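Caring for a wooden dining table - oil, wax or leave it alone?
Home & Hearth Forum > Furniture and Floors

GandenettiGirl
Posted August 27, 2022
Hello all, long-time reader and very occasional poster! We've finally bought ourselves a proper table after years of eating off a thing that folded up behind the sofa. It came from a house clearance over in Estberg, it seats six if everyone keeps their elbows in, and I am daft about it. It's a pale wood, quite plain, and as far as I can tell it's had nothing on it for years. It feels a bit dry and thirsty when you run your hand along it.

My mother says beeswax and nothing else. My brother-in-law says oil. The man at the clearance said to leave it be, but he was also trying to get it into the van before it rained, so I'm not sure how much thought went into that. What does everyone do with theirs? We've two children who treat a coaster as an insult.

Portela_G
Oil, every time. I've had mine oiled for longer than I care to admit and it has put up with homework, Christmas and a cat. The trick is thin coats. Put on less than you think you need, leave it a quarter of an hour, then wipe off everything that hasn't gone in, and I do mean everything, or you'll have a sticky table for a fortnight and your sleeves will tell you about it. Lay the rags out flat outdoors to dry afterwards, please, and never ball them up in a bin. They can catch fire all by themselves.

Do a patch on the underside first, mind. Oil will warm up a pale wood more than you expect and there's no going back without sanding.

Gervásio Portela

DaianeF
I'm going to disagree with Gervásio, very fondly, as I seem to do every June when he starts on about garden benches. If what you love about the table is that it's pale, then oil is the last thing I'd reach for. I did my own little side table that way and it went the colour of weak tea. Perfectly nice colour, only I'd bought it for the other one.
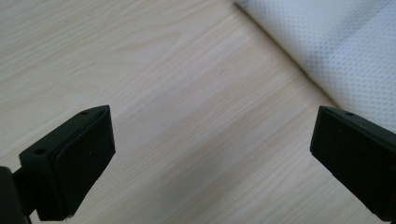
I went over to a hard wax after that, the sort with a touch of white in it, and I've been very happy. It keeps the wood looking bare and you can mend a small patch without doing the whole top, which with children is half the battle. It does cost more, I'll grant you. I paid 134 for enough to do the table, two benches and a shelf, and I had a good bit left in the tin.

Daiane Fontes

Portela_G
134! You could buy a second table for that. I'll give you the colour, Daiane, but a hard wax wants a really clean surface to take, and that one may have years of polish in it. She'd have to sand it first.

DaianeF
A light sand is an afternoon's work, with the grain, and a cup of tea halfway along. I'd say it needs one whichever of us she listens to.

arnora_lane
Coming at this from the cheap seats - has anybody considered soap? My gran scrubbed hers with soap flakes in warm water, once a week when we were small and then whenever she remembered. It stayed lovely and pale and it felt like silk. It won't stop red wine, you have to be quick with that, but the whole lot costs pennies and if you don't like it you've lost nothing.

I wouldn't go near plain beeswax for a table people eat at. One hot casserole dish and you've got a white ring.

GandenettiGirl
Oh, you are all kind, and I'm no nearer deciding! I think I shall try the soap on the underside at one end and a dab of Daiane's wax at the other, and leave them both for a week or two before I do anything rash. Gervásio, I haven't ruled you out, there's a spare shelf in the hall that could do with some oil. Would you put the soap on before sanding or after?

arnora_lane
After, and wipe it down with a barely damp cloth first to lift the dust. Let it dry overnight before you start.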